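Bronombridge Manipulation Group
Progress report on the cup handling study, prepared for the Goltis program office
March 8, 2021

Dear all at Goltis,

Thank you, first of all, for your patience over the winter. I know this report was promised a little sooner, and I kept putting it off because every week there was one more result I wanted to get into it. I have now stopped waiting. What follows covers everything since the July report, and I have tried to write it so that those of you who don't spend your days thinking about grippers can read it over a cup of coffee.

Where we stand

You will remember that the question we put in the proposal was a plain one: if a person shows a task by hand, holding the same kind of gripper the robot will later use, how many showings does the robot need before it can do the job without help? We chose paper cups as our main object. They are cheap, they are light, they dent if you look at them wrong, and when they are nested they like to stick together. A method that copes with paper cups has a fair chance with a lot of other everyday things.

The collection side of the work has gone very well. We now have 2,631 usable demonstrations, all done with the hand-held tool. The agreement asked for fewer than that, and I am very happy to be able to go past it, mostly thanks to Ayuba Zakaria, who took over the collection schedule in the fall and has a real gift for keeping people cheerful through a long afternoon of picking up cups. Of the full set, 451 demonstrations involve a cup that starts out in a stack or ends up next to one, and those are the ones that have taught us the most.

The setup

We kept the setup simple on purpose. The cups live in a wire holder with a round brown base at one side of a wood-grain table, and the middle of the table is left clear for placing. We thought for a while about building a proper station with printed markers and fixed lights, as the Karagiannis project did, and I still think that was a sensible choice for their goals. For ours, I wanted an ordinary table in an ordinary room, cable hole and all, with the carpet and the wiring in view. If the policy can only find a cup on a perfect background, it hasn't learned much about cups. 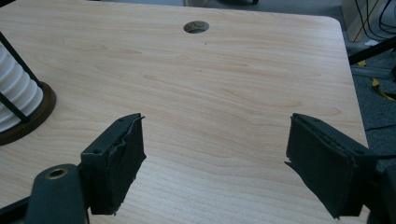

Finger padding and wear

I want to spend a little time on the padding because it has become a bigger part of the story than I expected. When we wrote the proposal I gave it one line in the budget. The padding on both fingers frays along its edges, and after enough grasps you get little strips and tabs standing up from the block. A strip like that is tiny, but a paper cup weighs next to nothing, and a tab in the wrong spot can catch the lip and tip the cup as the fingers open.

Our first thought was to replace the pads on a fixed schedule and throw out whatever we had recorded on tired ones. Ayuba argued for keeping it all, and he was right. We trained two policies on sets of equal size, one drawn only from fresh pads and one mixed. The mixed policy did a little worse on fresh pads and clearly better on worn ones. Since any gripper that does real work will have worn pads most of the time, we have gone with the mixed set. We do now write down the pad condition at the start of every session, and I wish we had done so from day one. The early sessions have no such note, and we have had to go back through the recordings and judge the pads by eye, which is slow work and not perfect.

Cups standing upside down

The placing task asks for a single cup to be set rim down on the table, close to the stack but not touching it. This is harder than it sounds. A cup is widest at its lip, so when it is inverted the widest part is right at the tabletop, just where the fingers want to be, and the sides lean inward as you go up. Squeeze too low and the fingers scrape the table; squeeze too high and the cup tends to slip down out of the grip. Our demonstrators each found their own way around this, some coming in low and angling the fingers, others holding nearer the middle and letting the cup drop the last little bit.

That variety worried me at first, because a policy trained on two different habits can end up halfway between them, doing neither. We saw some of that in the fall. It got better once we gave the policy a slightly longer history of what the camera had seen, so that it could tell which approach it had already started. We ran 400 placing trials on the robot arm with the new version, in batches of 20, swapping in new cups between batches so that dents would not pile up. The halfway grasps have become rare, and the failures that are left are mostly of one kind, where the cup is let go a touch too early while the hand is still moving.

The other thing that helped was leaving the blurry stretches in. With the camera sitting so close to the fingers, a cup on the move fills a good part of the view and often smears. We used to trim those moments. Putting them back made the motion near the table noticeably smoother, I suppose because that is exactly what the robot's own camera sees at the same point.

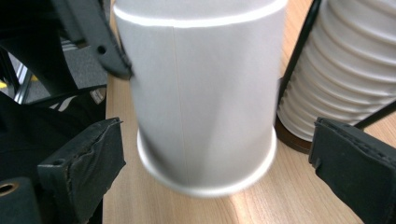

Tài Lý
Principal investigator, Bronombridge Manipulation Group

What has not gone well

I would rather you heard this part from me. Separating one cup from a nested stack is still unreliable. The ridges all look alike from close up, and the policy has trouble deciding where one cup ends and the next begins. Quite often it pulls two cups together and carries on as if it had one. More demonstrations have helped only a little, and I have come to think that sight alone may not be enough for this step. A person feels the second cup come along. Our fingers have no such sense at present.

We also lost close to three weeks in the winter when the tool's mounting arm worked loose and the camera shifted by a small amount without our noticing. The recordings from that stretch could be corrected, and they are included in the total, but the correction took up time that was meant for the lidded cup task. That task has been pushed back and I am sorry about it.

Plans for the next period

We would like to try a simple force reading on one finger, using the Purnent sensor that is already in our equipment list. It won't require new money, only a change of use, and I will send the short form separately. Ayuba will collect a fresh group of stack demonstrations with the sensor on, alternating with sessions where it is off, so that we can compare the two fairly.

The lidded cups come next, starting with empty ones. I had hoped to have liquids in the plan for this year as well, but I don't want to promise that until the stack problem is in better shape – a robot that can't tell one cup from two has no business pouring yet.

The demonstrations themselves are being cleaned up for release, with notes on pad condition where we have them. Ayuba is writing the guide that goes with them, and he would be glad of a reader from your side who hasn't worked with this sort of data before. If someone in the office has a free hour or two, please let him know directly.

Spending is in line with the agreed budget, apart from padding material, where we have gone over the original line and covered the difference from travel. The full table is in the attachment.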